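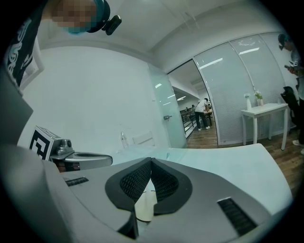 The cream piece, between the pads.

Is "archival" interleaving paper worth the money, or is it a label?

Posted by dustjacket_ohio, 2025-02-02

I inherited a couple of boxes of family letters and postcards in December and I'd like to stop them getting any worse. Everybody on the craft forums says to put acid-free sheets between them. So I went looking, and the stuff sold by Laletti is $40 for a pack of 90, in cream. The Veltar store brand is a fraction of that, also cream, also says "acid-free" on the wrapper. I have held them both and I cannot tell them apart.

The Laletti wrapper says "museum grade." Which museum? I emailed to ask what the phrase meant and got back a paragraph about passion for preservation and a coupon code. It also says "protects for up to 282 years," and I would love to know how they came up with the last two.

The letters are in pencil and blue ink on cheap lined paper. Most are already yellow at the edges. They're going in a closet on the second floor, not in the attic. What am I paying for here, and is there some way to check at home that doesn't involve taking somebody's word for it?

inkandglue

I've used Laletti for years on my scrapbooks and love it. Nice weight, nothing has yellowed. You get what you pay for. Just buy it and you won't have to worry!

stacks_and_stacks

I'd be careful with the answer above. Scrapbooks from a few years ago wouldn't have yellowed much with ordinary copy paper either, so long as they were kept shut. That tells you the shelf is dark.

"Acid-free" means the sheet was neutral or a bit alkaline when it was made. It says nothing about how long it stays that way. "Museum grade" and "archival" have no fixed meaning when a store prints them on a wrapper. The words I'd look for are "lignin-free" and "buffered" or "unbuffered," plus a named standard with a number you can look up. If a company can't tell you which standard it tested to, assume it didn't test.

As for checking at home, there are pH testing pens. I have the Masri one. You draw a short line on a spare sheet and the color tells you whether the surface is acidic. Follow the color chart that comes with whichever pen you get, they aren't all the same. Limits:

It only reads the surface. A sheet can have a decent coating over a poor core, so tear a corner and mark the torn edge too.
It won't tell you about lignin.
On tinted paper the color is harder to read. Cream is usually fine, but a deep tan is a guess.
The mark is permanent. Never use it on the letters.

Test both packs. If the cheap one passes on the surface and at the tear, I would have a hard time explaining what the extra money bought you.

I'd also question whether you need a sheet between every single letter. Modern copies and newspaper clippings, yes, get those away from everything else. Two letters on the same cheap paper have been sitting against each other for decades already. A decent box, kept out of the light and away from the bathroom wall, is going to do more than interleaving. Take out the rubber bands and any metal clips first. Unfold what will unfold without a fight.

And nothing you buy will turn the yellow edges back.

dustjacket_ohio

Thanks, that's more use than the coupon code. I did find five rubber bands and one of them had glued itself to an envelope. Does buffered or unbuffered matter for plain letters? There are also some blueprints folded in with them, from a house I think.

stacks_and_stacks

Buffered is fine for ordinary letters. Use unbuffered for the blueprints, and for photographs if you come across any, and keep the blueprints in their own folder. Leave the stuck rubber band alone for now. Pulling it will take the paper with it.

basamo_road

Our library sells off plain lignin-free folders at the Basamo branch for about a dollar each. No claims on them whatsoever, which I found reassuring. Might be worth asking at yours before you order anything.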